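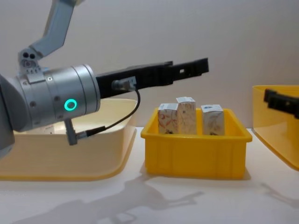 The Right Bin for the Job
February 2021

Most people buy storage bins the way they buy batteries. They need some, they grab a pack near the register, and they find out at home whether the size was right. Then the bins stay for ten years.

I spent a good part of the winter sorting my own supplies, a workroom's worth of screws, sewing notions, cords, seed packets and lamp parts, and I came out of it with opinions about plastic boxes.

Start with depth. A deep bin looks like the better deal on the shelf, and for yarn or rags it is. For anything smaller than a fist it is a mistake. Small parts sink, and you end up tipping the whole thing out on the floor to find one hinge. A shallow tray holds less, but you can see all of it at once. I now keep small things in trays and bulky things in bins, and I no longer mix the two.

Walls come next. Ribs and ridges on the outside of a bin stiffen it, so the sides don't bow when it is full. A thick rim does the same for the top edge and gives your fingers something to hold. The drawback is dust. Ribbed bins need a brush, and mine get one in June, when I can hose them off in the yard. Smooth trays with rounded corners wipe clean with a damp cloth, and beads or washers slide out of the corners instead of wedging there.

Color matters more than I expected. I used to buy clear or gray. Clear sounds sensible until the plastic scratches and goes cloudy, and gray bins all look alike from the doorway. Yellow is easy to find in a dim closet. Pale trays are best for sorting dark items such as screws and black buttons. White items disappear in them, so those go in something brighter.

The sorting itself needs a clear table and more than one container. I work with one tray for the unsorted pile and 2 bins, one for what stays and one for what goes. I tried adding a bin for "not sure" and it filled up first. Now anything I can't decide on goes back in the tray and gets picked up again at the end.

Keep the containers close together in a row. When the bins were at opposite ends of the table I got tired and started tossing things, and a jar of 500 map pins went on the floor.

As for brands, I have used three. The Ondum bins are heavy and stack well, though the handles are narrow. Zimance makes a low tray with a glossy rim that has held up to daily use. The Gezer sets nest neatly when empty but stick together, and I have pinched a thumb more than once getting them apart.

Labels can wait. I made 40 of them on the first afternoon and threw most away after the categories changed. Masking tape and a marker are enough for the first month. After that, print the ones that have stayed put.

Measure your shelves before you shop, and measure at the back as well as the front. Mine are narrower behind the brackets, and one full set had to go back to the store.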